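Sorting the kids' bricks - by colour or by shape?
Board: Toys, Games and Clutter

jadwiga_l
Sun 31 May
Right, need opinions quick, before the grandchildren are back. Big box of building bricks, all mixed up. I want them in divided trays so they can find things. Three compartments to a tray. Do I go by colour or by size?? Husband says just leave them in the box. Husband doesnt pick them up off the floor.

ruanm
Colour. Kids see colour first. Done.

Stanislawa W
Disagree with ruanm. Colour looks lovely for one day. Then you want a small red one and you're digging through every red thing in the house. Size first, always. Did ours last November, 727 pieces (yes I counted, was ill in bed), by size, and it has mostly held up.

ruanm
727 is a lot though. For a small lot colour is fine. How many has she got?

jadwiga_l
363 according to the lid of the box, minus whatever went up the hoover. Ages 4 and 7 if that matters.

Urszula Z
With a 4 year old forget size, she won't do it. Two or three colours to a tray, one compartment each. And do a few at a time, don't tip the lot out. Thats where everyone goes wrong, tip it all out, get bored, tea time, bricks everywhere.

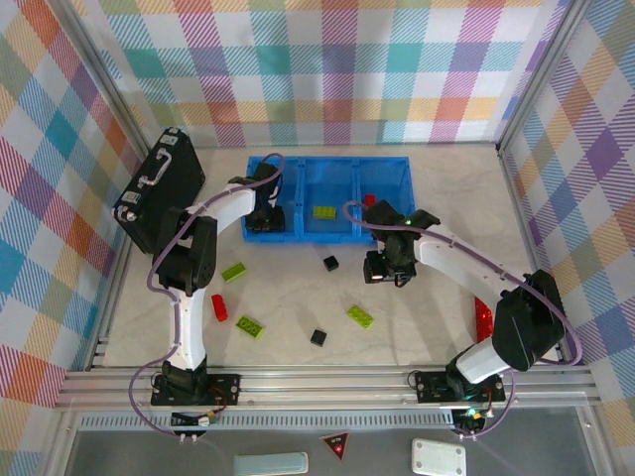

Also put the tray at the back and the loose ones in front of it, so little arms aren't knocking it over reaching across. Lime green and red are easy ones to start with, no arguing over which is which. Leave the blues and the other greens till they've got the hang of it.

Stanislawa W
Still say size. But agree about not tipping it all out.

jarek_w
Does a blue tray matter? Ours is blue and the blue bricks vanish in it, my lad swears they're missing. Swapped to a white one from Walczak, much better.

Urszula Z
Fair point jarek. Not a problem if you keep the blues somewhere else tho.

ruanm
Or a bag. One bag. Draw string. Goes on the floor as a mat, pull it up, finished in 2 minutes.

jadwiga_l
Had the bag. Hated the bag. Everything you want is at the bottom.

Stanislawa W
Bags are for people who have given up

ruanm
Rude. Works for us.

jadwiga_l
OK going with colour for the little one, and the big one can have a separate tray for wheels and odd bits. Will pick up two more trays tomorow. Anyone know if the Grudum ones stack?

jarek_w
They do but the lids are extra. Check before you pay.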